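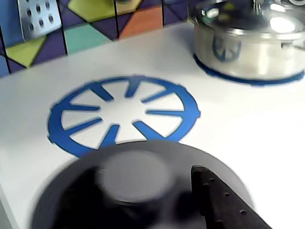 Section 4: Planning and Budgeting for a Training Kitchen Station

4.1 Purpose of this section

This section is for the person who will prepare the purchase request for a Vetia arm and its practice kitchen. It should be read before any order is placed. Installation and first power-up are covered in Section 5, and gripper calibration in Section 7.

The practice kitchen is the set of items the arm works on: a play stove or counter unit, cookware, and any racks or panels fixed behind it. Sites often leave these items out of the first budget and then find that the arm has been delivered to a room with nothing to handle.

4.2 Before you begin

Have the following on hand:

Floor plan of the room, with doorways and power outlets marked
Name of the budget holder and the cost centre to be charged
List of the tasks the arm will be expected to practise
Site safety form, signed

If the list of tasks is not settled, stop and complete it first. A station planned for moving pots and pans between burners needs different parts from one planned for opening drawers.

4.3 Choosing the counter unit

1. Measure the reach of the arm from its mounting point to the farthest burner. The Vetia arm must be able to set a pan down flat at that distance without fully extending.

2. Confirm that the counter surface is level and does not flex under a loaded pot. Play kitchens vary a good deal in this respect. Press down on each corner before accepting delivery.

3. Check the burner markings. Printed burners with a strong colour against a pale counter are preferred, as they remain easy to find when part of the ring is covered by cookware. Raised burners may be used, but record their height on the task sheet.

4. Allow at least 12 cm of clear counter between the edge of the largest pan and any wall or panel behind it.

5. Fix the unit to the floor or bench. Brackets are not supplied and must be ordered separately.

Note: Patterned backsplashes are acceptable. Where a site operates more than one station, purchase at least two different patterns so that work does not depend on a single background.

CAUTION: Do not use a working stove, cooktop or hot plate as the counter unit. The arm is not rated for heat, and the Skasham service agreement does not cover damage caused by it.

4.4 Choosing cookware

1. Select real or play cookware to suit the task list. Both may be used at the same station.

2. Weigh each item with its lid on. Compare the result with the load limit printed on the gripper plate. Items over the limit must be removed from the station, even if they are not on the task list.

3. Include at least one polished metal item and one dark, matte item. Polished sides and glass lids produce glare, and operators should become used to this early.

4. Buy duplicates of every item in regular use. Handles loosen and lids chip, and a replacement of a slightly different size will mean revising the task sheet.

Note: Lids are counted as separate items for ordering purposes – one pot with lid takes up two lines on the order form.

4.5 Gripper fingers and wear parts

Gripper fingers are the part most often replaced. Order codes are given in the Ejigu parts list supplied with the arm.

1. Order one spare pair of fingers with the arm.

2. Order the second spare pair once the first has been fitted. Do not wait until both pairs are worn.

3. Inspect the fingers after every 100 hours of operation. Look for bending, cracks around the fasteners and smooth patches on the gripping face.

4. Enter each inspection in the station log.

CAUTION: Disconnect power before removing a finger. Switching the arm to standby is not sufficient.

4.6 Preparing the budget

Enter costs under the four headings below. Do not combine them, as they are approved separately.

Equipment: arm, mount, controller and cables
Station: counter unit, brackets, cookware and panels
Wear parts: fingers, pads and fasteners for the first year
Labour: installation, operator training and supervised hours

For the Station heading, the reference build held at the Siltis workshop came to $473, including brackets and one full set of duplicate cookware. Freight was charged separately. Remote sites should add a further $200 for freight and packing, and should ask the supplier for a written quote before the request is submitted.

Operator training is the item most likely to be underestimated. New operators need supervised time with the arm before they may work alone, and the supervisor's hours must be charged to the same request.

4.7 Submitting the request

1. Complete Form B and attach the floor plan and task list.

2. Send the package to Lemlem Weldu, Equipment Planning, for a technical check.

3. Once the technical check is returned, forward the package to Kidus Beyene, Purchasing, for approval.

4. Requests to be funded in the current year must reach Purchasing before the end of June. Later requests are held over – they do not need to be resubmitted, but prices must be confirmed again.

5. Keep a copy of the approved form at the station. The installer will ask to see it before starting the work described in Section 5.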